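Textile labeling rule for bed linen takes effect in December

Fidham, 30/09/2019

Sellers of bed sheets and bed covers in the Fidham district will have to state shrinkage and colorfastness results on the package from December, under a revised labeling rule published by the district trade office. The rule applies to flat sheets, fitted sheets and woven covers sold new. Pillowcases sold singly, quilts with filling and second-hand goods are outside its scope.

Current labels carry fiber content, finished size and a care symbol. The revised label adds two lines. The first gives the change in length and width after five wash cycles, as a percentage. The second gives a colorfastness grade on a scale of one to five, taken from a wash test and a rub test. Where the two tests give different grades, the lower one must be printed.

Yarn-dyed checks and plaids are treated separately from printed cloth. A plaid woven from dyed yarn has to be tested once for each color in the pattern, and the lowest grade applies to the whole article. Printed cloth is tested on the darkest color only. Mills had asked for a single test in both cases. The trade office declined, citing results from an earlier round of sampling in which dark green and navy yarns stained the white yarns next to them. 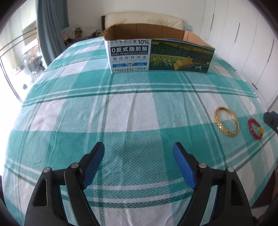
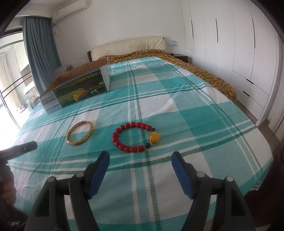 Plaid bed cloth in teal, a lighter shade and white, crossed by dark green lines.

The earlier round covered 765 articles bought from stores and market stalls in Fidham and Besholm. Of these, 45 shrank by more than the tolerance of five percent in at least one direction. Most of the failures were cotton sheets with a low thread density, and the shrinkage was larger along the length than across the width. Blended cloth stayed within tolerance in all but two cases.

Testing will be carried out at the Carik laboratory, which has set a turnaround time of 12 working days. Xiaoyan Tang, who heads the fabric section at Carik, said samples should be cut at least four inches from the selvage and sent unwashed. "A sample that has been pressed or steamed before it reaches us gives a lower shrinkage figure than the customer will see at home," Tang said. "We will return those samples and the clock starts again."

The laboratory expects nearly 800 submissions in the first year. Ocampo, the largest linen wholesaler in the district, has already sent in its winter range and said it would print the new lines on a sticker until its existing stock of cardboard inserts is used up. Stickers are allowed under the rule if they do not cover the fiber content or the care symbol.

Goods packed before the start date may be sold with the old label for six months. After that, retailers must relabel them or take them off the shelf. Importers must hold the test report for three years and produce it on request. Reports from outside laboratories will be accepted if the wash temperature, detergent type and drying method are stated on the first page.

Application forms and the full test schedule are available at the trade office counter in Fidham.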